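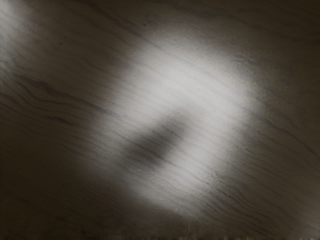
Notes from the Ernow open house, July 28, 2023

I signed up for the afternoon tour because the program said "kitchen skills learned in simulation," and I came home with nine pages of notes and a new favorite method. What a day!

The Ernow lab does all its practice in rendered kitchens. Their question is simple enough: how much does a policy gain if it gets a close view from the hand as well as a wide view of the counter? The wide view tells the arm where the oven is. The close view is supposed to take over for the last stretch, when the fingers are near whatever they have to grab. Their trick, which they call Plandesix, is a small learned weight that decides at each step how much to trust either view (it runs on one ordinary graphics card, which pleased me no end).

I liked that we got to look at the hard material too. Close up, a counter can be all grain and glare, and a gripper finger next to a dark recess gives the network very little to hold on to. 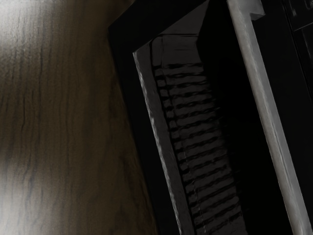

Traven Moroz
Visiting writer, home robotics pages

The training set has 1530 demonstrations, and 844 of them involve a door or a handle. Every run starts from a new layout, with lighting and wood texture drawn at random. With both views switched on the whole time, the policy did worse on handles than with the wide view alone. I had to ask them to repeat that! When the close view is mostly dark, the network still tries to read something into it. Once the learned weight went in, handle success climbed 17 points over the wide view, and it held up across 4 separate training seeds.

We stood at the big monitor for almost the entire coffee break, watching a countertop oven task with the fingers open on either side of the handle bar. A plot beside it showed the weight sliding from one view to the other, and I could have stayed there until closing.
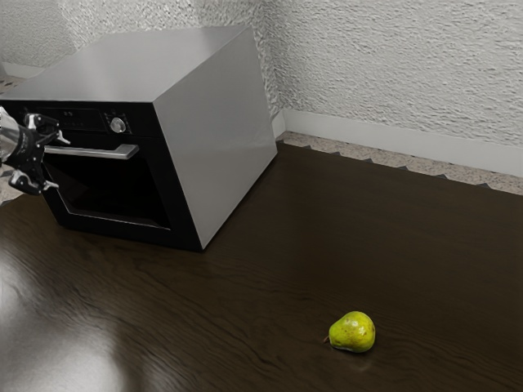 Plandesix sounds great, a reader going by Ovenmitt wrote to me afterward, but did they try it with the close view simply turned off until the hand is near? They did, in March, with a fixed distance as the switch. It got a bit over half of the gain, and it struggled on layouts where the handle was close but badly lit. Their next round is drawers, and I've already put my name down.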